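From: Lerato Gumede
To: barnwood-users
Date: 9 April 2024
Subject: Re: [barnwood-users] door opening, arm fights the hinge

Hi all,

On Monday night Montes wrote:

> We're running the stock door skill from Barnwood on our humanoid and
> it grabs the handle fine, then the arm and the hinge start arguing.
> Wrist force climbs until the safety limit trips. Planned path looks
> clean in the viewer. Is it the hinge estimate, or is our impedance
> config junk? Also, does anyone keep the whole-body balancer on while
> pulling, or do you freeze the legs?

Oh, I know this one! We lost most of November to it. Your config is probably fine. The stock skill fits the hinge axis once, from the depth cloud, before the hand touches anything, and then it trusts that fit all the way through the pull. On a shiny door the depth is awful (big holes, and the edges wander), so the axis can land a couple of inches off and the planner will happily give you a lovely smooth arc around the wrong point. The viewer draws the arc around that same wrong point, so of course it looks clean.

What we do now is start with the camera guess, pull very gently for the first few degrees with the arm soft in every direction except the pull, and refit the axis from the wrist positions as they come in. I keep a rolling buffer of 2,000 wrist samples and redo the fit every 26 control ticks. Once the fit stops moving we stiffen up and follow the new arc. It's a small patch on top of the Lodel solver, nothing fancy, and it lives in its own node so you can switch it off and go back to stock.
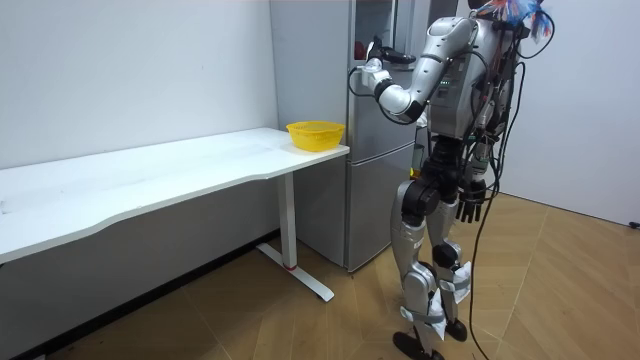
Left hand on the upper door, door partway open.

The fridge is a good test because the upper door and the freezer door each need their own axis, and the silver finish is about as mean to a depth camera as you can get. If you only have a painted cabinet to try, you may not see the problem at all – we didn't, for ages.

On the legs: we keep the balancer on. Freezing them felt safer, but then the gasket lets go, the load on the hand drops all at once, and the upper body has to soak up the whole thing. What helped was feeding the expected pull force to the balancer ahead of time, with a ramp down over 17 ticks when the force falls off. Please turn down the gain on the hip pitch before you try that. Ours was still at the Humance defaults and it got very twitchy.

One gotcha in the planner – if you're on a build before 809, the collision checker still treats the door as a fixed box after the grasp, so it'll reject good arcs near the end of the swing. You want the flag that attaches the door to the hinge frame. It's off by default, and I'd love to see that changed.

Montes, could you send me a log with wrist force and wrist pose on the same clock? Just the pull is plenty. I'll run my fit over it and tell you how far off the camera guess was. I still have to clean up the patch (the variable names are embarrassing) but I'll post it to the list once it has a few tests.

Lerato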